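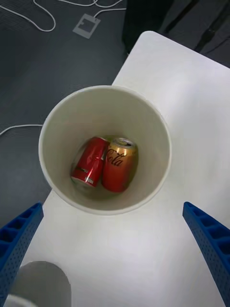 # Tabletop Sorting of Beverage Cans: Container Choice and Work Surface

Maxence Marchal – 2019-05-21

## 1. Purpose

The Fultix project looks at how used drink cans are collected at the point where people finish them, before they reach the building's main recycling. This part of the report covers the small tabletop bin and the surface it stands on. Transport and weighing are covered in the Tradov section.

## 2. Container

The container is a white cylindrical bin, open at the top, with a smooth interior that narrows toward the base. The narrowing matters for small loads. Two cans dropped in do not spread out; they settle at the bottom and lean on each other. In the case recorded, one can was red and crumpled and the other, gold and red with "Cola" across the middle, was intact. Both could be identified from directly above without moving the bin.

A crumpled can takes less room but is harder to classify. Creases break up the printing, and only part of the small white text on the red can was legible. For the count sheet we therefore used three classes:

- intact
- crumpled
- unreadable

A can with any visible dent in the side wall goes in the second class. The third is used only when the color and the print are both hidden.

## 3. Work surface

The surface had to be plain so that a stray can or pull tab would be noticed at once. White was chosen over the gray used in the Deschamps trial. The drawback is low contrast with a white bin. From above, the rim and the shadows at the base are the main cues to where the bin ends and the table begins – acceptable for a person, less so under flat light. 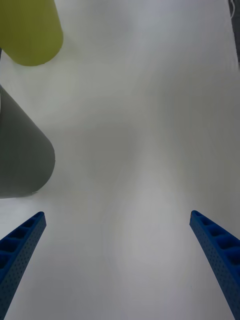

*Figure 2. White work surface, open area.*

## 4. Procedure

1. Clear the surface.
2. Place the bin away from the table edge.
3. Deposit cans one at a time and enter the class of each.
4. Empty the bin after each run and check the interior for residue.

Each run was limited to 20 deposits. The Priler sheet was filled in by hand and copied to the spreadsheet within 48 hours. Entries with no class marked were left out of the totals.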